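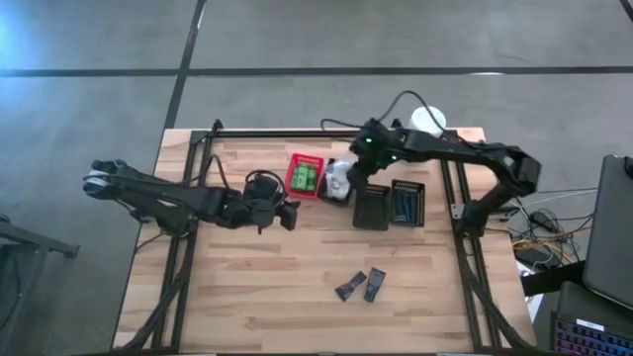
Household Food Packaging in Givcombe: What Gets Thrown Away and Why

Final report, Environmental Studies project

1. Background

Givcombe and Stumden share one waste collection service. Bottles, cans and cardboard are picked up at the curb, but plastic film is not. Film includes bread bags, snack wrappers, produce bags and most frozen food bags. Residents are told to put it in the trash or take it to the drop-off bin behind the Mabula supermarket in Stumden.

Our group wanted to find out how much film a normal household throws out and whether people know about the drop-off bin.

2. Method

We asked 17 households in Givcombe to keep all their plastic film in a separate bag during August. They did not have to wash it, only shake out crumbs. We collected the bags at the end of the month, sorted the pieces by type and counted them. Each household also filled out a one-page survey.

Two households went on vacation during the month. We kept their results in because most families are away for part of the summer anyway.

3. Results

The households saved 1506 pieces of film in total. Snack wrappers were the largest group, at almost 700 pieces. Produce bags came next, then bread bags. Frozen food bags were a small group, but they were heavier than the rest and took up a lot of room in the sorting boxes.

On the survey, most people said they recycled "everything they could." Few of them had heard of the drop-off bin, and several thought film was allowed in the curbside cart.
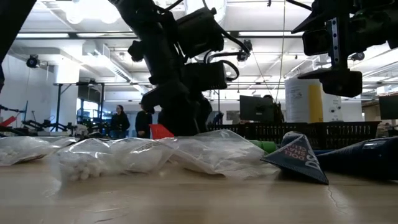
Can a snack wrapper go in the drop-off bin with the bread bags?

Most cannot. The bin takes soft, stretchy film made of one kind of plastic, and snack wrappers usually have several layers stuck together — often with a thin metal coating on the inside.

4. Problems with the data

Some pieces were torn, and we may have counted a few of them twice. One household stopped after the second week and started again near the end. We also did not weigh anything until the sorting was finished, so we have no weights for each type.

5. Next steps

We made a flyer with a map to the bin and printed 200 copies. The Flinus laundromat in Givcombe let us leave a stack by the door. Next year's group could repeat the survey with the same households and weigh each type of film as it is sorted.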